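April

I spent a long time looking for a desk that would fit under a bookshelf, and the Zuvska from Skalton was the one that did. It cost $529 with the side panel and took me 80 minutes to put together. I've used it every day for more than 30 weeks now, for work, breakfast and most of what happens in between.

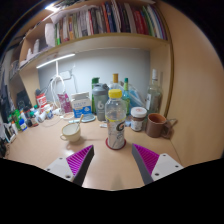 Emília Procházka
Home and Furniture Reviewer

The top is light wood with a smooth finish. It wipes clean with a damp cloth, and so far it has no rings. I do use a coaster — a round red one — for cold drinks, mostly out of habit. Hot cups have gone straight on the surface and left nothing behind.

Depth is the main thing to check before you buy. I let bottles and jars collect along the wall, and with a full row of them at the back there is still room in front for a cup and a notebook. If you keep a large monitor on your desk, you may find it tight. Horrocks makes a deeper one, but it wouldn't go under my shelf.

The tall side panel keeps things from rolling off the right end. It also blocks some light in the late afternoon, so I added a lamp.

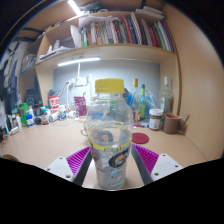
The red coaster with the bottle off it, and the usual crowd at the back.

Assembly was fine apart from the panel bolts. There are 32 of them, in two lengths that are easy to mix up, and the instructions don't say which go where. Sort them first. My neighbor Terence Fairclough held the panel while I tightened it — I would not try that part alone.

There is no drawer and no cable hole. Skalton sells a clip-on tray for pens, which I haven't tried.

Four stars out of five.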